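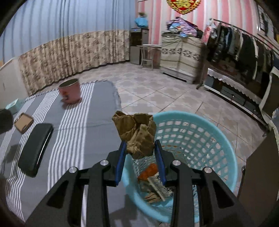

Plomier workshop notes: README

Hi, and thanks for downloading this! Plomier is a set of notes I collected while helping smaller companies work out what they wanted from their digital projects (usually after they'd already bought the software, sigh). It's one big table, one row per note, plus a short glossary. I've cleaned it up enough that somebody besides me can use it.

Last updated 12 May 2020

What's in it

331 notes from 52 workshops. Each note is something a participant wrote on a card, typed up as is, spelling mistakes included. I only took out names, phone numbers and anything that pointed to a customer.

The columns:

note_id: a plain number, no meaning beyond that
workshop: which session it came from
firm: Flonar, Kocabaş or Histismont
role: office, shop floor, sales or management
text: the card itself
theme: my label, see further down

Where the notes come from

Flonar makes shelving and wanted to get rid of its paper order forms. Kocabaş is a family freight company, and those cards are my favorites, because the drivers wrote whole paragraphs on them! Histismont runs service contracts for heating systems and joined last, in September, so its cards use a slightly newer set of prompts. Keep that in mind before you compare it with the other two.

All three firms read their own part before it went in and asked for a few cards to be dropped. Those are gone for good, so please don't write to me for them.

About the themes

There are 4: tools, time, trust and money. I picked them after reading everything twice, and I did all the labeling myself, so it's one person's opinion. If a card fit two themes I went with whichever the writer mentioned first. A card like "new system is fine but who has an hour to learn it" ended up under tools, and I still go back and forth on that one.

Known problems

Cards longer than 1000 characters got chopped by my first export script. I fixed the ones I could find the originals for.
The role column is blank for the earliest Flonar sessions (I hadn't thought to ask yet).
Some Kocabaş cards were translated by me, and my translations are a bit stiff.

Using it

Teach with it, quote it, make charts, whatever you like. Just mention Plomier somewhere, and don't try to figure out who wrote what. If you relabel the themes, send me your version and I'll add it as an extra column.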